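ok thread time. security deposits. I just did the Arnby unit turnover and learned stuff the hard way, 1/

took over a rental on Czarnecka last July, deposit was $2,000. tenant moved out fine, nice place, clean. should've been easy right

was not easy. I had no move-in checklist. none. so every mark on every wall = my word vs theirs
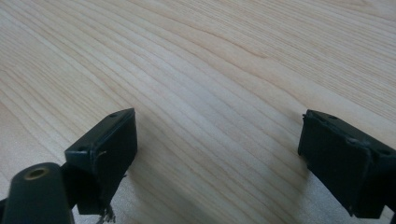

light wood, nice grain

2/ so now: walk thru WITH the tenant, day they get keys. room by room. both sign. they keep a copy, I keep a copy. takes 12 minutes in a small unit

also keep the deposit in its own account!! not your grocery money. some states make you, check yours. mine does and I almost missed it

and wear and tear is NOT damage. faded paint, carpet worn flat by the door, thats on you. hole in the door, thats on them. I wanted to bill for paint, glad I asked first

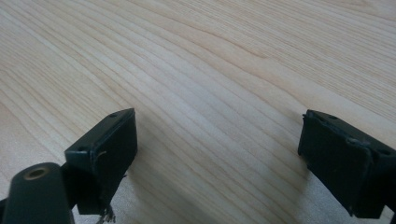
3/ SENDING IT BACK

look up your deadline. put it in your calender the day they give notice, not the day they leave

itemize everything. I gave back $1,982, kept 18 for a lost mailbox key, recipt stapled to the letter. no argument at all

get the forwarding address in writing. I have 2 letters from the Urnia place that came back to me unopened, ugh 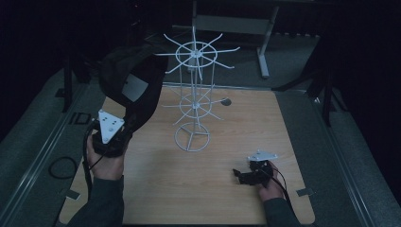 Can I use the deposit for the last month's rent if the tenant asks?
Depends on your lease and your state, but I don't. Then there's nothing left if you find damage after.

4/ ok thats it, next one is pet fees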